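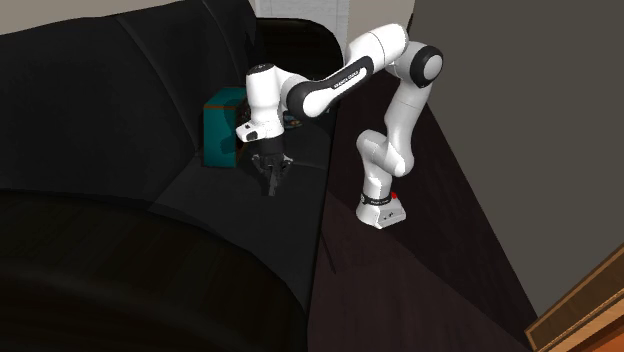
Black sofa, teal box on the seat

Ticket 1245 - Vekow drawer insert, back row keeps popping up
Opened 2025-02-06 by Katsuhiko Minami
Status: open

Hi Gostetti support! I bought the Vekow lipstick insert back in August (the 40-slot one) and I love it, except the back row won't stay down. Every time I close the vanity drawer the last strip lifts, catches on the frame and then I'm standing there jiggling the thing with one hand while my coffee gets cold.

My drawer is 570 mm deep inside. I measured it twice, once with the drawer empty. The leaflet says the insert fits anything from 550 up, so I should be fine?

What I've tried so far:

Took all the lipsticks out and closed the drawer. Strip stays flat. Yay.

Put only the short tubes in the back row. Still flat.

Put the tall ones back (my Sakamoto glosses, mostly) and up it comes again - the caps just touch the top rail.

Stuck double-sided tape under the strip. Held for 6 days, then let go with a horrible ripping noise and took a bit of drawer liner with it.

Swapped the front and back strips. They don't clip in the same way, so please don't suggest that one!

Reply from Warville desk:
Thanks for such a thorough list, Katsuhiko. Could you check whether the side clips have a small notch facing you or facing the wall? On the older batch they can go in backward and the row sits a touch high.

Katsuhiko Minami:
Ooh, okay. Mine face the wall on the left and me on the right, so I guess I managed to get one of each. I turned the left one around and it's definitely lower now. The glosses clear the rail if I close the drawer slowly, but with a normal push one of them still scrapes (the plum one, it has a fatter cap). Do you sell the low strip separately, or do I need a whole new insert?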